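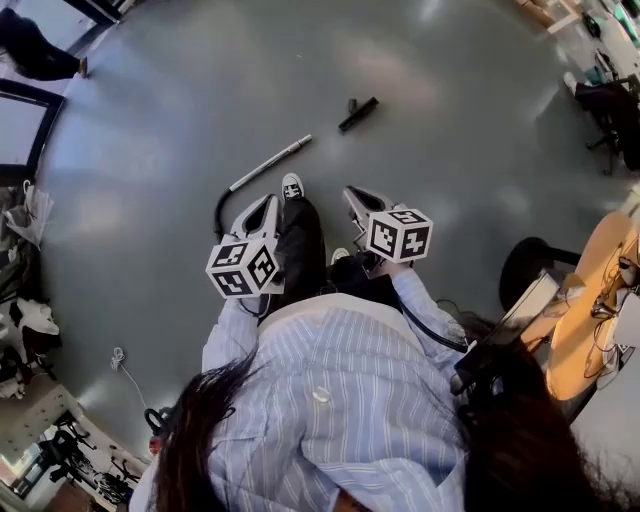 Zoëga
Member, Flimcombe Neighbors Help

How to remove the closed-room smell from cotton shirts?

Hello everybody. I moved to Flimcombe in March and my shirts were stored in boxes for 5 months. They are all cotton, with buttons, nothing expensive. I washed them 2 times with normal detergent (Wimis, the one in the green bottle) and after drying they seem fine. But when I iron them, the smell comes back with the steam. My machine is small and old, I usually wash at 40 degrees. Is it the shirts or is it the machine? I would like not to buy new ones.

Drirkau_8
Regular member

I think it is the machine. Run it empty on the hottest program first, and pull back the rubber ring of the door to look under it. Mine was black there.
After this, soak the shirts in warm water with a cup of white vinegar for one hour, rinse, and wash again with less detergent than you use now. Too much soap stays in the cotton and keeps the smell. Do not mix vinegar with bleach, never. And dry them outside if you can - a shirt that needs all night to dry will smell again.

mossgate56
New member

just hang them in the bathroom when you shower, works for me

Zoëga
Member, Flimcombe Neighbors Help

Thank you both. Under the rubber it was very ugly, so I cleaned it and did the vinegar for the first five shirts. Ironed one this evening and there is no smell. The collars I will wash one more time.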